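Week 4: Why cardboard is stronger than it looks

Pick up a sheet of office paper and it flops over your hand. Glue a wavy sheet between two flat ones and you can stand on it! That jump in stiffness is what this week is all about, and I think it's one of the loveliest tricks in the whole course.

The wavy layer is called the flute. It keeps the two flat liners apart, and distance is what fights bending. When you press down on a panel, one liner gets squeezed and the other gets stretched, and the farther apart they sit, the harder they are to bend.
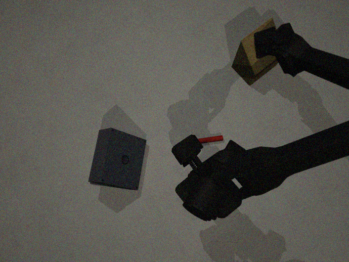 Packaging and Materials Teaching Group

A box also has to survive stacking. Most of the load travels down the corners - the middles of the walls bow out early and carry less than you'd guess. Damp air is the other big enemy. Paper fibers take up water and soften, so a box that's fine in December can sag in a muggy warehouse in July.

For the lab, bring your notes on the Berisha carton from the 2021 set. We'll load it to 300 newtons, then go up in steps of 50 until a wall buckles (last year's group got to 350 and cheered).

Before then, please read the Funov handout on flute direction and sketch which way the flutes should run in a tall, narrow box. Pencil is fine, and messy is fine too.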